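Frequently Asked Questions

What is the Funard Collection?
It's a private collection of cockpit instruments and aircraft electronics, mostly from jets and helicopters of the Cold War years. The catalog stands at 1523 items as of January 2024, and it's still growing – there are two crates in the hallway right now!

Can I visit?
Sorry, no, it all lives in an ordinary house. Parts of it do travel, though. We take a table to the Villanueva fly-in every March, with powered displays you can switch on and play with. Come and say hello!

Do the units work?
A surprising number do. Gyros are the fussiest, and anything with an old picture tube is a bit of a gamble, but hearing an attitude indicator spin up after decades on a shelf is a wonderful thing.

What do you power them with?
Most need 28 volts DC, and many also want 115 volts AC at 400 Hz, which your wall outlet won't give you. We use a Grilent bench inverter for that. Please don't plug an aircraft instrument into house current.

Is the radium paint on old dials dangerous?
Treat it with respect. Never open a radium dial, never scrape it, and wash your hands after handling one. Ours are kept sealed in a ventilated cabinet. Even paint that stopped glowing long ago is still radioactive.

How do you photograph large items?
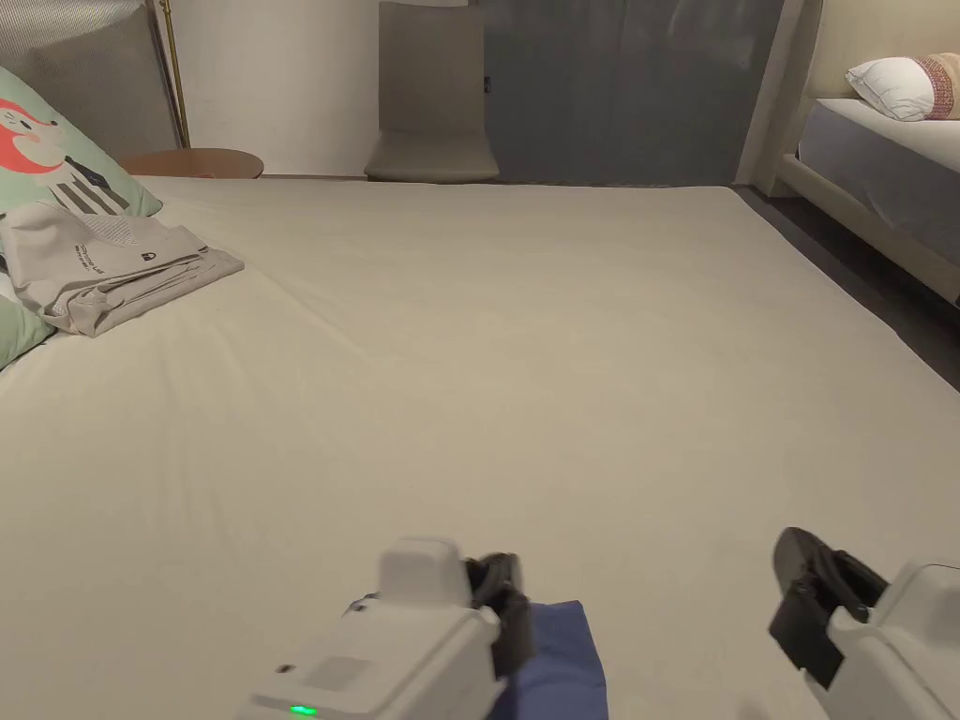

Wiring harnesses are the hard ones, and I love them anyway. The Kukesard trainer harness has 15 connectors and branches all over the place, so it needs a big, plain, pale background before you can trace anything. A bed with a cream fitted sheet pulled fairly taut is very good for this, and a few shallow wrinkles don't matter. Put a clean cotton cloth under any connector that might be greasy.

Can you identify a part for me?
I'd love to try! Send a clear shot of the data plate, one of the rear connectors, and the overall size. Replies can take two weeks, longer if it's a real puzzle.

Do you sell anything?
No, but we do swap duplicates. The swap list is on the Trades page.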